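Category: Pilot Reports / Automation Equipment

Heltow two-arm bench kit: progress report to Vestport
Prepared by Margareta Pascu, Irnovham
Wednesday, October 16, 2024
3 comments | 9 shares

Vestport's grant covers an evaluation of the Heltow kit as a low-cost training and handling station. The kit was delivered in July. Assembly, cabling and arm calibration are complete, and work has moved to the sorting tasks listed in the proposal. Spending is within the approved budget.

The arms are carried on an extrusion frame bolted around the table. The frame holds its alignment well, but the cable routing supplied by Heltow is poor — slack near the grippers can reach the work area, and the manual does not cover it. We have asked for shorter leads and clips.
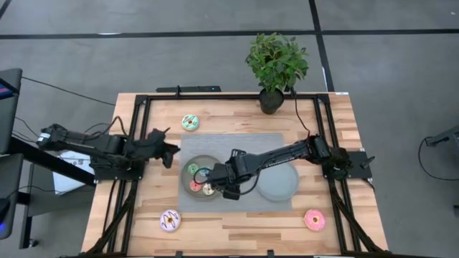

Figure 1. Bench layout with both arms over the table; toy donuts in the glass bowl and on the table.

The test items are toy donuts in several colors and more than one size. Each session consists of 20 operator-guided runs with a fixed start position for both arms. Operators needed some 40 minutes of practice before their runs were usable, longer than the Heltow data sheet suggests.

Grip settings took up most of September. The default closing force is too high for items of this kind, and we now use a lower value for all runs. The wrist view is useful for checking finger placement, although the gripper body hides a large part of the background.
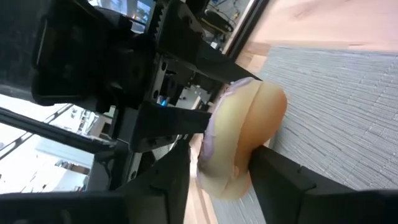
Figure 2. Wrist view, rounded item held between the gripper fingers.

A second layout uses wide, shallow bowls on a longer mat. It was added at the request of Aliyu, our integration partner, to test longer reaches and handover between arms. Results are not yet sufficient to report a success rate.
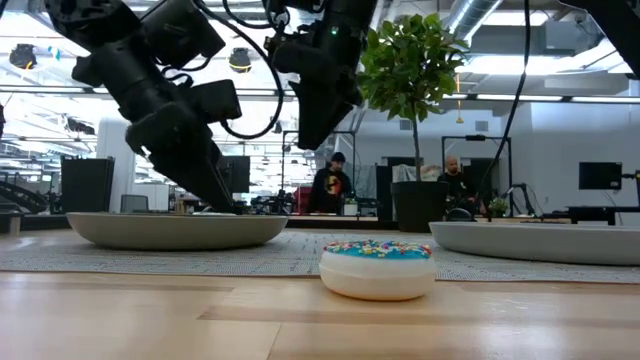

Figure 3. Second layout: blue-frosted item on the table in front of the mat and bowls.

Open items:
- Replacement leads and clips from Heltow
- 2 spare finger sets, on order
- Written calibration procedure, in draft

No change to the end date is requested. The next report will include run data for both layouts and a recommendation on purchase.

Recent reports
Heltow bench kit: delivery and acceptance
Aliyu integration work: interface notes
Irnovham equipment plan, revised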